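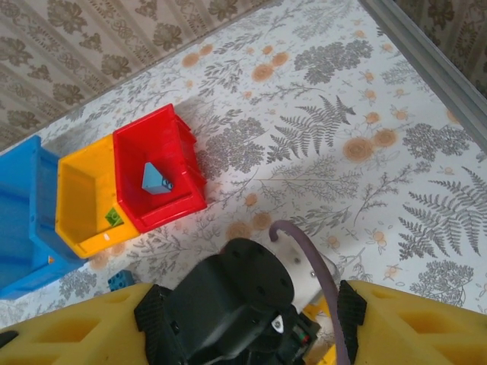

Search the manual... Go

4. Setting Up the Sample Bank

Reading time: 6 minutes

This section covers loading sounds into Tovholm, assigning them to channels, and exporting a finished song for use in an Altlow game project. It assumes you have installed the editor (section 2) and set your audio device (section 3).

Tovholm plays 12 channels at once. The first eight are wave channels, the next two are noise channels, and the last two are reserved for samples. The sample channels are the only ones that use the bank. If your song uses wave and noise only, skip to 4.4.

4.1 Creating a bank

1. Open the song you want to work on, or choose File > New Song.
2. Choose Bank > New Bank. The bank panel opens on the right side of the window.
3. Type a name of up to 20 characters. Use letters, numbers and underscores only.
4. Set the Rate menu to match your game project. If you don't know the project rate, leave it on Default and ask whoever is doing the code.
5. Click Create.

The new bank is saved next to the song file with the same name and the extension .tvb. Keep the two files in the same folder. If you move the song on its own, the sample channels will be silent and the status line will read BANK NOT FOUND.

Note: A song can have only one bank, but a bank can be shared by any number of songs. To share one, choose Bank > Attach and pick the .tvb file.

4.2 Adding samples

Tovholm reads uncompressed mono WAV files. Stereo files are accepted, but the right channel is thrown away. Mix down to mono first if both sides matter.

1. Click an empty slot in the bank panel.
2. Click Load and select your file.
3. Check the size shown under the slot name. The whole bank can hold 1,186 blocks. The meter at the top of the panel shows how many are left.
4. Drag the start and end markers to trim any silence. Short drum sounds often have a long quiet tail that takes up room.
5. Click Commit.

Caution: Commit converts the sample to the bank's rate and deletes the trimmed part from the bank. It can't be undone. Your original WAV file is left alone, so you can always load it again.

To loop a sample, turn on Loop before you commit and set the loop point with the third marker. If you hear a click each time the loop comes around, move the marker a little at a time until it sits where the waveform crosses the center line. Snap to Zero does this for you, though on noisy samples it tends to jump too far.

Note: The preview button plays through your computer's audio and sounds cleaner than the game will. Use Play > Target Sound to hear the sample as the Altlow player will handle it.

4.3 Assigning samples to notes

1. Click a cell in either sample channel.
2. Press the key for the note you want. On a MIDI keyboard, play it.
3. Type the slot number in the second column.
4. Enter a volume in the third column, or leave it blank to keep the last value used in that channel.

Pitch follows the note unless the slot is set to Fixed. Drums should normally be Fixed. Samples pitched up more than 2 octaves will play, but the player skips data to keep up and the result is rough.

When a new note starts in a sample channel, the old one stops at once. There is no release. If you want a cymbal to ring over a snare, put them in separate channels.

4.4 Exporting

1. Save the song.
2. Choose File > Export > Altlow Package.
3. Select the project folder. Tovholm looks for a subfolder named music and makes one if it isn't there.
4. Leave Strip Unused Slots turned on, unless the game code calls samples directly for sound effects.
5. Click Export and wait for the message EXPORT DONE.

Caution: Exporting replaces any package with the same name without asking. If two people are working on the same project, agree on file names first.

Projects that use the older Lotton player need the option Lotton Compatible turned on. This limits the song to one sample channel. Anything in the second is dropped from the package, but stays in your song file.

4.5 If something goes wrong

No sound from the sample channels: check that they aren't muted, then check that the bank is attached. Muted channels have a gray header.

Samples play at the wrong speed: the bank rate and the project rate don't match. Make a new bank at the right rate and load the original WAV files again. Changing the rate of an existing bank is not supported.

Export stops partway: this is usually a full disk or a folder you don't have permission to write to. Versions before the December update also stopped if a slot name contained a space.

Banks imported from Ung open with every slot set to Loop. Turn it off slot by slot, or use the script by Vija Paju in the extras folder. Instructions are at the top of the script file.

Next: 5. Tempo, Patterns and Song Order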